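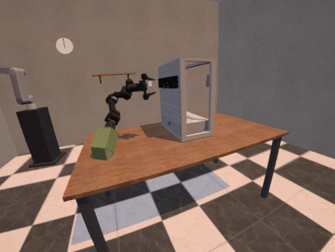 Kileo绗缝马甲:服装结构与工艺课程项目报告

提交日期:29/03/2019

一、为什么做马甲

先交代一下题目吧。课程要求我们选一件“自己真的会穿”的衣服,从找参考、打版到做出成衣,全程自己来。班里好多人选了大衣,我也动过心,后来想想我那间宿舍冬天的状态(暖气忽冷忽热,坐着写作业后背发凉,穿羽绒服又热得冒汗),就决定做一件绗缝马甲,能套在衬衫外面,也能塞进大衣里面。我给它起名叫Kileo,没什么含义,就是念着顺口。

参考主要来自两类东西。一类是老式的军用内胆,就是那种没有领子、压着波浪线的薄棉衣,轮廓很松,前襟敞着也不难看。另一类是我在二手店翻到的中式棉坎肩,手工行线,里子是花布,肩膀特别服帖。我想要前者的线条和后者的肩。听起来挺贪心的,做起来也确实折腾!

还有一个私心:我一直觉得绗缝马甲穿在个子不高的人身上很容易像裹了条被子。问题多半出在袖窿上,开得太浅,肩头又支出去一截,整个人就方了。所以这次我把大部分精力放在袖窿和肩线,领子和门襟都尽量简单处理。

二、面料和辅料

面布用的是Kultton的水洗棉府绸,橄榄绿偏灰,手感有点脆,洗过一次以后软下来很多。我本来看中的是一块尼龙塔夫绸,颜色漂亮极了,可是试缝的时候针孔特别明显,拆一次线就留一排小洞,以我的手艺肯定要拆线的,只好放弃。府绸就宽容多了,拆完喷点水、用熨斗压一压,针孔基本就合上了。

里布是同一家的细条纹棉布。有同学建议用醋酸里布,说套毛衣的时候滑溜好穿,这个我承认。可我希望里子翻出来也能见人,棉布的样子更对味。现在穿了一阵,套粗毛衣时腋下确实会有点涩,套衬衫完全没事。

填充选了薄羊毛絮片。化纤棉便宜又好洗,蓬松度也均匀,我拿小样比过,问题在于它压完线以后会鼓成一条一条的,特别像面包。羊毛絮片压下去就老实了,线迹两侧只有一点点起伏。缺点是裁的时候到处掉毛,我的黑裤子那几天基本没法看。

线用的是Sirko的涤纶包芯线,颜色比面布深一点。我试过同色线,结果绗缝线完全看不见,等于白压;试过米白色,又太抢眼,我压歪的地方全被标出来了。深一号刚刚好,远看有纹理,近看……近看也还行。

面布、里布、絮片和线加起来花了161元,比我预想的少。扣子是从一件旧外套上剪下来的,没花钱。

三、打版

版型的起点是课上发的女装原型,后中长定在57厘米。这个长度我纠结了好久,短一点显腿长,可是坐下来后腰会露风,长一点就会从短外套下面探出来。最后定下来的位置刚好盖住裤腰,我自己觉得是最实用的。

做坯样一共做了三次。第一次完全照原型放松量,没把絮片的厚度算进去,缝完一穿,胸口绷着,前襟自己往两边跑。我当时还挺不服气,觉得絮片那么薄能占多少地方,结果压完绗缝线以后整片布都往里缩了,横向缩得比纵向还厉害。教训就是:先绗缝,再按纸样裁准!书上写了,老师也讲过,我还是要亲自撞一遍才信。

第二次坯样把围度放够了,可袖窿跟着变大,抬手的时候侧缝空出一个洞,能看到里面衬衫的腋下,很不利落。我试着直接把侧缝往里收,腰又紧了。来回改了几遍线,最后是把袖窿底往上提,同时把肩线缩进去一点,让肩头落在骨头内侧。

第三次坯样穿上的那一刻我在工作室里转了好几圈。肩膀很贴,胳膊往前伸也不拉扯,后背留了一点空气感。唯一的小毛病是后领有点往后倒,我把前片的肩斜稍微改陡,领口就立住了。

四、绗缝线的安排

绗缝线我画了很多种方案。菱形格太像超市里的那种夹棉外套,波浪线又太像我的参考对象了,而且转弯的时候手要一直带着布走,我的直线都还在练,曲线就先算了吧。

最后用的是竖向直线,间距上宽下窄,线条往下摆方向慢慢收拢。这样腰部视觉上会窄一些,又不需要真的收腰省。画线的时候要从肩线和下摆两头分别等分,再连起来,听着简单,可府绸上用水消笔画长线特别容易跑,我后来改成用美纹胶带贴出来,沿着胶带边缘压线,效果好得多。胶带要现贴现撕,放一晚上再撕会把布面的绒拉起来,我后片里侧就有一小块。
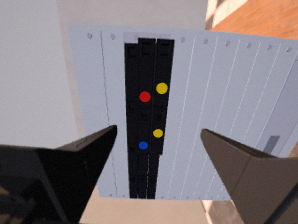

图2 浅蓝灰色板面上的竖向细缝与黑色竖条(渲染图)

压线的顺序也有讲究。我一开始从左往右一条一条压过去,压到右边发现面布被推出一个小鼓包,怎么都抚不平。拆掉以后从中间那条开始,往两边交替着压,每条都从上往下走,鼓包就没有了。压脚换成了同步压脚(感谢工作室终于把它找出来了),上下层走得很齐,没有它我估计还得再拆一轮。

针距我调得比平时缝合大一些。小针距在絮片上会显得线很硬,像一道道筋,大一点的针脚陷下去的样子比较柔和,也更接近手工行线的感觉。

五、缝合与收边

缝合本身不难,难的是厚度。肩缝那里前后片叠在一起,加上絮片,压脚差点爬不上去。我把缝份里的絮片全部修掉,只留面布和里布,缝完劈开,再用斜条包住。修絮片的时候剪刀要放平,我有一次剪急了,在前片里布上剪了个小口子,只能补一小块条纹布,顺着条纹对好,不翻过来看不出来。

袖窿、领口和前襟全部用同一块府绸裁的斜条包边。斜条宽度我改过,窄的更精致,但是包不住绗缝以后的厚度,转角处会漏边。领口弧度大,斜条要稍微拉着缝;袖窿底要松着缝,拉紧了会往里翻。这两个地方我都是先手缝疏缝一遍再上机器,慢是慢,可比拆线快多了。

下摆我没有包边,直接折进去暗缲。包边会在下摆形成一圈硬硬的轮廓,穿在外套里面会透出印子来,暗缲就软一些。缲的时候只挑里布和一点点絮片,不要带到面布。

扣眼是最后锁的,也是我最紧张的一步。机器锁眼在厚料上容易堵,我在废料上试到满意了才敢上正片。结果最上面那个还是偏了一点点,扣上以后领口有一边略高。评图那天老师一眼就看到了,唉。

六、试穿和评价

成衣完成后我连续穿了七天,上课、骑车、在图书馆坐一下午都穿着,想看看哪里会出问题。坐着的时候最舒服,后背暖,胳膊完全自由。骑车时身体前倾,后摆会往上跑一点,不过还盖得住裤腰。羊毛絮片不闷,从室外进教室不用马上脱,这点我特别满意。

不满意的也有。府绸在安全带和书包背带经过的地方起皱很明显,而且是那种细碎的皱,有人喜欢,我觉得看着有点邋遢。还有旧扣子偏重,敞开穿的时候前襟会被坠着往下走,换成轻一点的果实扣应该会好。

课上的反馈大多集中在绗缝线,说收拢的方向让马甲看起来比实际轻。也有人觉得前襟太素了,可以加一条撞色的滚边。我考虑过,还是想保持原样,毕竟衬衫和毛衣已经够花了。另外有位同学问能不能两面穿,我当场翻过来试了一下,里布那面的肩缝包条露在外面,倒也像个设计,就是扣子没法扣。

七、接下来

六月的Plaltance学生展我报了名,打算带这件去,再做一件改进版。改进版想把领口开低一点,扣眼换成布环加包扣,这样两面都能扣,正好回应那个问题。面布还用Kultton家的,颜色想试试深一点的棕,线可能就得重新挑了。

纸样我已经誊到牛皮纸上,三次坯样也都留着,上面写满了我改线时的牢骚,想看的同学可以去工作室靠窗的架子上翻,看完请按原来的顺序叠回去。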